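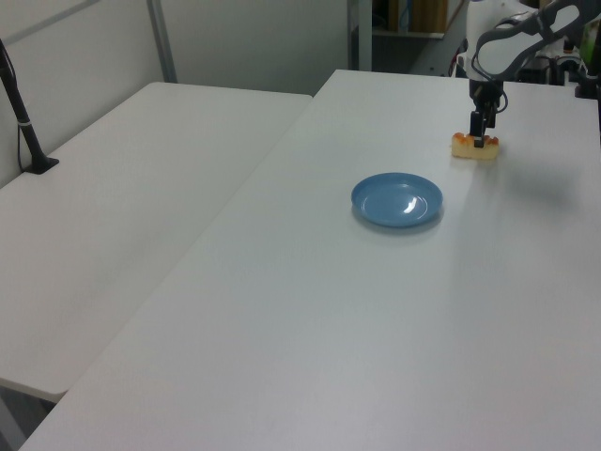 Védís Bach replied that the second invoice had come through with the same fault, and that she had already cleared her browser and signed in again before writing.

Ticket 2187
Subject: Delivery charge added twice on repeat orders
Account: Menuddale kitchen
Status: Closed

Reported
The standing order for rice, vinegar and paper napkins is placed through Bimeo each month. In September the delivery charge appeared on two lines, once as "Delivery" and once as "Carriage", 900 each. The order itself was correct and the goods arrived in full. One-off orders on the same account are not affected.

09:40
Asked for both invoices and a copy of the order confirmation. The confirmation shows one charge. The fault is therefore in the invoice and the basket is fine.

10:15
Invoices received. Both were raised from the old Elano template, where carriage is a fixed line. The new template works it out from the postcode. The account was moved to the new one in the summer but the repeat order kept its link to the old one.

11:05
Tried removing the fixed line from the repeat order. It saved, then came back when the order was reopened. Same result from a different login.

11:50
Passed to Sveinbjörnsson, who look after the invoice side. They confirmed that lines on a repeat order can't be edited while the order is active. It has to be paused first.

13:20
Paused the order, removed "Carriage", switched the template, saved, set it running again. Test invoice shows one delivery charge of 900. VAT is right.

14:00
Credit notes raised for the extra charge on both invoices. Customer asked whether the next delivery date would move because of the pause. Checked, and it has not changed.

14:25
Customer confirms credit notes received. Closing. Reopen under the same number if the extra line shows on the next invoice.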